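Club night number 17 and I finally feel like I know what I'm doing. Sort of. If you're new around this blog, I joined the Ilholm robotics club last August with zero background (I can solder, badly, and I own a lot of zip ties) and I've been writing up the bits I want to remember.

We are a team of seven this season, and we signed up for the Stalteck student challenge in the soft goods category. That means cloth. Towels, rags, T-shirts, anything that flops. I voted for it because I thought it would be easier than stacking blocks. Ha! A block stays where you put it. A rag has a new shape every single time you let go, and the arm has to cope with all of them.

So most of our spring has gone into demonstrations. We take the hand-held grippers, pick stuff up ourselves, and the recordings become the examples the arm learns from. Our folder is called Ngcobo (long story, it was the name of the team's first laptop and it stuck) and as of last night it has 269 usable clips in it. There were 282 before I did the cleanup. I threw out the ones where somebody started talking to a friend and waved the gripper around, plus one where I dropped the whole thing on my foot.

We worked in pairs again, one gripper each, and I spent most of the evening on picks. Pick, lift, hold, let go, scrunch it up, again. You get into a rhythm after a while and I kind of love it, it's like knitting but with more cables.

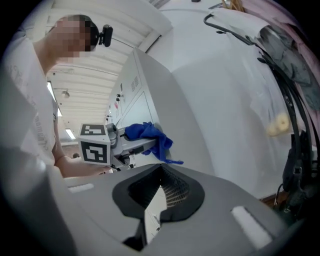

Do you need to know how to code before you join a club like ours?

Not at all, and half of us didn't when we started. There is plenty to do with your hands at first, like recording, sorting clips, printing parts and fixing whatever came loose last week. You pick up the coding by sitting next to someone who is doing it and asking annoying questions.

OK, back to the rags. The thing I got wrong for weeks was speed. I was going way too fast, snatching at the cloth like I was late for something, and my clips came out jerky and useless. Slow is better, with a little pause before you close the jaws and another one before you lift. I also try to come in from a different side each time now. My early clips were all from the right, and guess which side the arm liked best when we tried it out?

We use Zisteo for tagging the clips and I have mixed feelings. The timeline is nice and the shortcuts are great once you learn them, but it logs you out if you go make a coffee, and then your last few tags are gone. Save often! I lost a whole row of them on 4th May and went home in a mood.

Next on the list is folding, which needs two grippers working together, so I have to learn to be useful with my left hand. I've been practicing at home with kitchen tongs and a dish towel. If you have a good trick for finding the corner of a crumpled towel without looking like a raccoon, please put it in the comments - I'll try anything at this point.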